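Latska Memorial, Trasimgate: progress report to the Postma Fund

To: Rohani Halim, Postma Fund
From: Hilde Geerts, project lead
27 August 2026

You asked for this report to cover the stone, the names, the site and the opening, in that order, and to say plainly where I think we stand. I think we stand further back than our spring summary suggested. I wrote part of that summary and I would word it differently now.

The stone

The block has been cut and is at the mason's yard in Flunimside. I went to see it. It is good granite, gray, with a darker band low on the left side which the mason considers a feature and which I am still making up my mind about. The top face has been dressed and the back left rough, as in the drawing you approved.

No lettering has been started. The spring summary said lettering was "under way," and what that meant was that the mason had drawn two sample alphabets on paper. The samples exist and are handsome. They don't amount to lettering. He won't put a chisel to the front until he has a final text signed by the descendants' association and by us, and he is right not to.

The inscription is meant to run in two languages. The Latska families don't agree on how the name of the village should be spelled in the older script, and there are two respectable positions. One group wants the spelling used in the parish books before the removals. The other wants the one the exiles used in their own newspaper in Trasimgate, which is what most of the grandchildren grew up seeing over the door of the hall. I had hoped the mason's samples would settle the question by showing both. Everyone who looked at them came away liking the one they had liked before.

My proposal is that the parish spelling goes on the stone and the newspaper spelling on the bronze plate by the path, with a line on the plate explaining that both were used. The association has this in writing and has not answered.

The names

We have been describing this project in every leaflet as a memorial to the 1,202 people taken from Latska. I want to set down where that figure comes from, as I was asked at the last public evening and answered badly.

It comes from one typed list, made by the exiles themselves in the first winter after they reached Trasimgate, and copied at least twice. The copy we hold is not the first. It has no signature. Whoever made it was careful in places and rushed in others: the upper street has ages and trades, and the mill side has surnames and initials only. It is the best source there is, and I have no reason to think it was padded, but until this year it had never been checked against anything.

Checking it has been the real work of the past eight months. We set it beside the transport register, the two surviving school rolls and the burial entries from the camp chapel. So far 27 entries can't be matched to any other record. That doesn't mean those people did not exist. The register was kept by the people doing the removing, and it leaves out infants as a matter of habit. It does mean that I'm not willing to tell the mason the list is closed.

We also found six people who are in the register and the school rolls and not on the typed list at all, four of them from one household. I telephoned a descendant of that household, who knew about it, had always known about it, and assumed the list had been corrected decades ago. That call did more for the project than the previous two months of my reading, and it makes me wonder what else is common knowledge in somebody's kitchen.

The plan had been to print the number on the stone. I now recommend against it. A number cut in granite invites people to argue with it, and they would have a case. "To the people of Latska" says what we can stand behind. The names can go in the printed book and the register at the hall, where a correction costs a sheet of paper. I know the number appears in your own grant announcement, and I'm sorry for the awkwardness. I would still sooner raise it now.

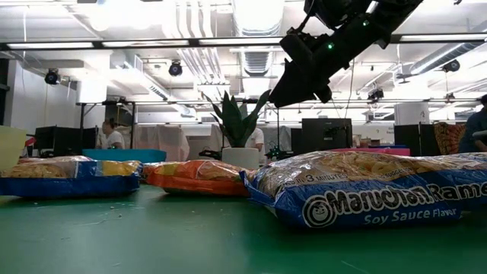
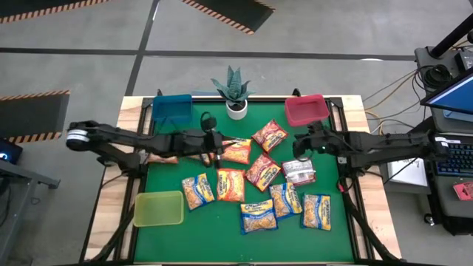

Instant noodles on the green work surface, in all three views. 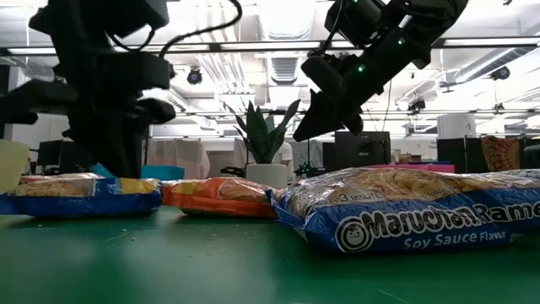
The site

The city has granted the corner plot on the river side of the park, by the old tram shelter. The letter of permission is dated and signed and I have no quarrel with it. I do have a quarrel with how it has been presented, including by us, as the city "giving" the land. It is a license to place a structure, renewable, and the city may ask for the structure to be moved at our cost if the tram line is ever extended. Our lawyer calls that standard wording. Perhaps it is. The Latska families have some history with official papers that were said to be standard, and several of them read the clause before I did.

I have asked for a longer notice period and for any move to be at the city's cost. The first answer was friendly and vague. The second was shorter. I would not count on the cost clause, and would be pleased to be wrong.

The ground itself is better than expected. The test pit showed firm clay under the topsoil and no sign of the old drain that everybody had warned us about. The foundation can be the shallow version, and the saving should cover the extra lettering if the two-language text grows, as I expect it will.

Two neighbors have objected in writing. One is worried about parking during ceremonies, and we can deal with that. The other holds that a park should be a place without politics. I replied politely. I don't think we will change that view, and I don't think we need to.

The opening

The spring summary gave October for the dedication. The city's events office has the date penciled in, and the choir has been rehearsing. I don't believe October can be met, and I would ask the Fund to stop using it in its own material.

The arithmetic is short. The mason needs eight weeks from signed text to finished face. The text is unsigned. Even if the association answered tomorrow, the stone would reach Trasimgate with the foundation barely cured, and we would be unveiling something with mud up to its ankles. There has been a suggestion that we hold the ceremony anyway, with a cloth over the blank block, and do the lettering in the winter. I am against that. People are planning to travel for this who won't be able to make the journey twice, and they should not be asked to stand in front of a stone with nothing on it.

The alternative is spring. The argument against spring is that some of the eldest members may not be there, and it was put to me very directly by a woman whose mother is among them. I have no answer to that. What we can do in October is hold a reading of the names in the hall, with the book in proof and a pencil on a string, so that anyone who sees a mistake can write it in. I would make it a proper occasion, with the choir, and I would not call it a dedication.

The city wants three official speakers at the unveiling, whenever it comes. The association wants one of its own and then silence. I side with the association. I have been to a good many of these ceremonies and can't recall a sentence from any deputy mayor.

Money

Spending is under budget, and I'd ask you not to take comfort from it. It is under budget because the lettering has not started. The block, the test pit, the survey and the copying fees at the archive are paid. The lettering, the bronze plate, transport from Flunimside, the foundation and the book are not. The transport quote has expired and the new one is higher. I have asked for a second quote from another hauler and will forward both.

The book line is too small. It was written for a pamphlet, back when we thought the list was finished and only needed typesetting. I am not asking for more at this stage. If the shallow foundation comes in as quoted, I would like your agreement to move what is left over to the book after the lettering has been covered.

What visitors will make of it

Your last letter asked how we intend to measure public impact, and suggested a counter on the path and a short survey. I would rather not. A counter beside a tram shelter will count people going to the tram. A survey will tell us that people who stop to fill in surveys at memorials approve of memorials. If the Fund requires a figure, I suggest recording the corrections and additions sent in for the book. It would at least tell us that somebody had read it.

Decisions I need from you

Agreement to leave the number off the stone.
Agreement to drop October as the dedication date, and to support the reading in the hall.
A view on the cost clause in the city's license, and whether the Fund's own lawyer would write to the city.
Permission in principle to move the foundation saving to the lettering and then the book.

The copies of the register pages are with the archive's conservator until she has finished with the bindings, so please send any questions about particular families to me and I will look them up from my notes. The mason would also like to know whether anyone from the Fund wishes to see the block before work starts on the face. He asks for a day's warning and sensible shoes.

Hilde Geerts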